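Price computing scale

A price computing scale is a weighing scale which shows the weight of the goods and also calculates how much the customer has to pay. It is used in grocery stores, open markets, butcher shops and small packing rooms. In many countries it has replaced the older spring scale with a round dial.

Construction

The scale consists of a body and a tray. The body is usually made of plastic and contains the circuit board, the battery and the load cell. The load cell is a small metal bar which bends a little under the weight, and this bending is changed into an electric signal. The tray rests on a support above the load cell and on most models it can be lifted off for washing.

Trays are commonly made from stainless steel. A flat tray is suitable for boxes and bags, and a deep one is preferred for fish and loose fruit. Many flat trays have ribs pressed in the metal. The ribs make the thin sheet more stiff, and they also keep the wet goods a little above the bottom.

Displays and keys

The typical scale has three displays. They show the weight, the price for one unit of weight, and the total price. Some scales repeat the same displays on the back side, so that the customer can read them from across the counter.

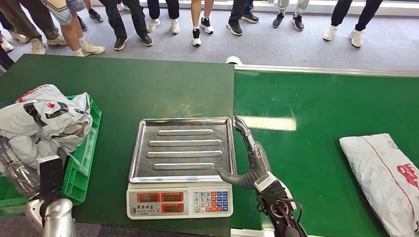

Digital scale with a ribbed stainless steel tray, standing beside a green conveyor belt. The displays are blank.

The keypad has number keys for entering the unit price and a group of function keys, often in different colors. The zero key sets the empty scale to zero. The tare key subtracts the weight of a container. Other keys can add several purchases together or store the price of goods which are sold often. The number of stored prices depends on the model. The Volum scales made by Honusa have 13 places in the memory, while the later Jaidee series has 999.

Use

The scale must stand on a firm and level surface. Most models have adjustable feet and a small bubble level. After it is switched on, the scale should be left empty until the start-up test is finished. If a container is used, it is put on the tray first and the tare key is pressed. Then the goods are added and the unit price is entered.

Wind from a fan can make the last digit unstable. A scale near a conveyor can be disturbed by vibration, and for this reason the packing hall in Tudero keeps its scales on separate tables.

Care

The tray is washed with warm water and mild soap. The body is only wiped with a damp cloth, as water under the keypad can damage the contacts. A load bigger than the marked capacity may bend the load cell permanently. On the Volum model the capacity is 20 kg.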